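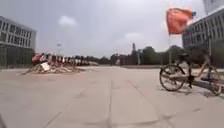
Gathering driving examples for a small outdoor robot goes better when you plan the ground before you charge the batteries. We collect ours for Drallura, a knee-high cart that learns to cross open pavement by copying a person on the remote. The best places are wide and plain, with a few things in the way. A big concrete plaza with long straight seams, a low pile of rubble on one side and a bicycle parked on the other gives you three kinds of lesson in one spot: lines on the ground that are fine to cross, a heap that has to be given room, and a thin-framed object with a shadow spreading out behind it. The tips below come from our shop notes, and most of them cost nothing.

Before you go out

Wipe the lens with a dry microfiber cloth, then look at it from the side with a flashlight. Paper towels leave lint that shows up as gray specks in every example from that run.

Format the memory card in the recorder, not in the laptop. Keep two spare cards in a pill bottle with a screw top.

Tighten the camera mount and put a dab of nail polish across the screw head and the bracket. If the polish is cracked when you get back, the mount moved and the run goes in the doubtful pile.

Check tire pressure. A soft left tire pulls the cart left, the driver steers right to make up for it, and the system learns to steer right.

Driving

Keep each example short. Ours last 18 seconds or less. Long ones are hard to sort and usually have a dull stretch in the middle.

Start from a different place each time. It is easy to set the cart down on the same seam over and over and end up with a system that only knows how to begin from there.

Drive the way you want it to drive. If you cut close to a bicycle wheel because you are good with the remote, it will cut close too, and it is not as good as you are.

Include recoveries. Stop recording, point the cart at the obstacle from a few feet out, start recording, and steer away. Wanda Dunleavy does about one of these for every five ordinary runs. Before she started, the cart had no idea what to do once it was headed the wrong way.

Get shadows at more than one time of day. In December we had almost nothing but long ones, and by spring the cart was stopping for short dark ones as if they were holes.

Hazy, overcast days are worth going out for. Pale pavement and pale sky are hard to tell apart at a distance, and the system needs to see that.

Throw out any run where the driver was talking to somebody. You can hear it in the steering – the corrections come late.

Labels and sorting

Write the label right after the run. A strip of masking tape on the lid of the remote works well: place, surface, main obstacle, driver's initials. Copy the strip into the log at lunch.

Use plain words and agree on them. We had 298 runs marked "debris" and another batch marked "rubble" before Aminu Isah noticed they were the same thing. Now there is a list taped inside the cabinet door.

Sort bad runs into their own folder and leave them there. We kept 703 out of our first 2,000, and have gone back to the rejects twice to find out why the cart was doing something odd.

Back up to two drives. The one from the Pudunthorpe trip lives in a kitchen drawer at Wanda's house.

Cleanup

Concrete dust gets into wheel bearings. Brush them out with an old toothbrush before adding any oil, or you will make paste.

Blow out the motor vents from the inside toward the outside. A rubber bulb is enough for this and won't drive grit in deeper.

Let batteries cool for half an hour before charging. We store them in a lidded metal box on the bench, away from the rags.

Hang the remote up by its strap. The sticks get bent in a drawer, and a bent stick means a steady small turn in everything you record the next morning.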